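4.3 Loading the drinkware basket

The drinkware basket holds tumblers and lidded cups between cleaning and storage. It is set on the table before any items are brought over, and it stays there until the load is finished.

1. Clear the tabletop and wipe it down.
2. Place the wire basket toward the back half of the table, open side up. Leave bare table between the basket and the front edge.
3. Check that the flat lining panel covers the floor and sides of the basket. Items with narrow bases tip easily on uncovered wire.
4. Pick up one tumbler at a time. Keep it upright and lift it clear of the rim before moving it over the basket.

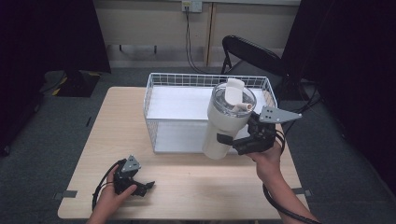
5. Lower the tumbler straight down until the base rests on the lining. Do not let go while the base is still tilted.
6. Turn the handle, if fitted, toward the nearest corner. Handles that face the centre take up room needed for the next item.
7. Repeat for the remaining items, working from the back of the basket to the front. The maximum load for the Gullmont basket is 8 cups without handles or 4 tumblers with handles.

Note: Lids stay on during loading. Flip-up tabs and straws may stand above the rim of the basket, but leave at least 3 cm of clearance if it is going on the Demard shelf (see 4.5).

CAUTION: Do not lift a tumbler by its lid, tab or straw. A press-fit lid can come away under the weight of the body.

CAUTION: Do not stack a second layer. The lining is not rated for it – the panels bow outward and the basket no longer slides into the shelf.

4.4 Removing the lining

Empty the basket first. Pull the side panels inward, then lift the floor panel by its short edge. Wash in warm water with mild detergent and dry flat. Replacement linings are ordered from Dernanstead under part group 7.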